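Treltik Consumer Rulings

Filed under: Open data / Courts and consumer law

# Treltik Consumer Rulings

Treltik is a small set of court rulings in consumer protection cases, typed up and tagged so that ordinary people can search them. Version 3 is out and it's easily the best one yet!

## What's in it

- 899 rulings, one per row
- 400 of them with the full text of the order (the rest have our own short summary)
- 20 tags for the kind of complaint, such as false discounts, unpaid refunds, rogue repairs and hidden fees

Each row gives the court, the type of trader, what the claimant asked for, what the judge ordered and whether costs were awarded. Money is in whole pounds. If a ruling was changed on appeal, the `appeal` column points to the later row.

## Where it comes from

Most rows began as public judgments gathered for the Follolden advice project. The Lindemann batch, added in March, covers home repair and second-hand electronics - a lovely, detailed lot, and the reason the `repairs` tag has finally become useful.

## How to use it

Open `rulings.csv` in any spreadsheet, or load it with whatever you like. Start with the `outcome` column, which takes one of `upheld`, `part`, `dismissed` or `settled`. Settled cases rarely say much about the sum, so please don't average them in with the others. 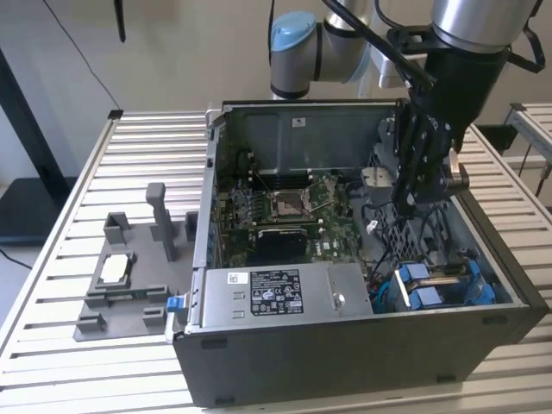 The `trader_type` column was redone from scratch for this version. Old scripts that look for `shop` will need `retail` instead. Sorry about that, but it does make joining with the Kirkitz table of fines so much easier (try it, it's great fun).

## Known gaps

Small claims are thin, and private claimants' names have been taken out. Summaries are ours and may contain slips - check the original judgment before you rely on one. None of this is legal advice.

## Licence

Free to copy and share with credit. Corrections are very welcome, however tiny!

Last updated 2020-05-10

3 comments · 20 shares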